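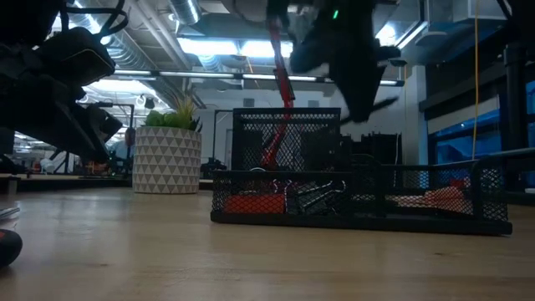 Minutes taken by the cell maintenance desk, Daltico
June 3, 2024

Two-arm desk cell, upkeep meeting

1. Minutes of the March meeting
Accepted with one correction. The spare finger set was ordered from Kurkarer, not Dursun.

2. Gripper on the right arm
The fingers were closing off center. Both finger screws had backed out and were retightened. The gripper was homed again and the open and closed limits saved under job 892. Agreed to check the screws every 20 hours of run time until the next meeting.

3. Organizer position
The black mesh organizer has to sit flat on the wood with the long tray to the right. If it shifts, the right arm comes down on the rim. Tape corners will be put on the tabletop. Moving the organizer closer to the left arm was discussed and turned down, as the reach there is poor.

4. Binder clips
Clips go in the tray with the orange-red items as before. Wire handles may point any way. Up to 13 clips per run. Bent clips are to be thrown out and not returned to the tray.

5. Cables
The red cable hangs down behind the organizer and needs more slack control. One more tie to be added higher up. The loops on the left arm were checked at full wrist turn and left as they are.

6. Software
Plellotero update put off until the finger check has been done twice with no change.

7. Actions
Tape corners: day shift.
Cable tie: day shift, before the next run.
Screw check log: both shifts, kept at the cell.
Price for 2 spare gripper plates: purchasing, from Dursun and Kurkarer.

Next meeting to be set once the prices are in.

© 2024 Daltico | Contact the maintenance desk | Back to top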